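### 4.2 Consolidation on the shared desk

Earlier work on household charging tends to assume that one good power strip replaces the loose adapters a home has built up. The Condstead survey reports this as a settled result, based on 588 returned forms. We doubt it. The forms asked people what they had bought and never what they had stopped using, and a purchase says little about what stays on the desk afterward.

Our own visits in Bulitz and Murkton covered 40 homes, a small group by comparison, but we looked at the desks themselves. In many of them the strip had joined the older chargers and replaced none of them. Figure 3 shows a typical mix: a strip with a power button and round multi-standard sockets, and three smaller units kept near the wall. 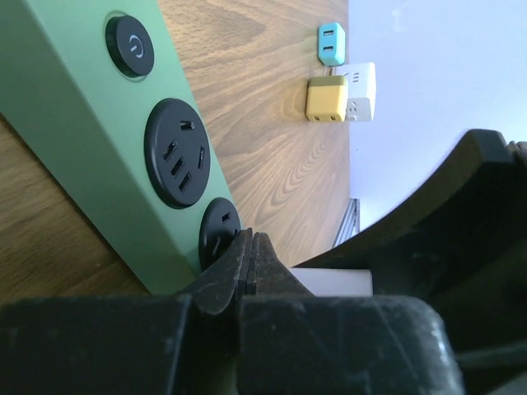 **Figure 3.** Green power strip on a wooden surface, with a blue USB charger, a yellow charger and a white outlet adapter behind it.

Buchanan (the housing project, not the town) reads such clusters as a passing stage, to be cleared once people get used to the new strip. The evidence offered is thin. Its follow-up took place in June, a month after the strips were handed out, and counted an adapter as "retired" if it was unplugged at the time of the visit. By that rule a charger waiting for tonight's phone is retired every afternoon.

A second claim, that a universal socket removes the need for a separate adapter, also deserves care. A socket that accepts several plug types may still be blocked by a bulky plug beside it, and residents in Murkton raised this complaint often. Spacing between sockets was not recorded in either earlier study – an odd gap, given how much both make of socket design.

We do not claim that strips fail to reduce clutter. Over 800 photographs from our visits are still being coded, and the result may yet favor the Condstead view. For now we treat the number of chargers on a desk and the number in regular use as separate measures, and report them separately in Section 5.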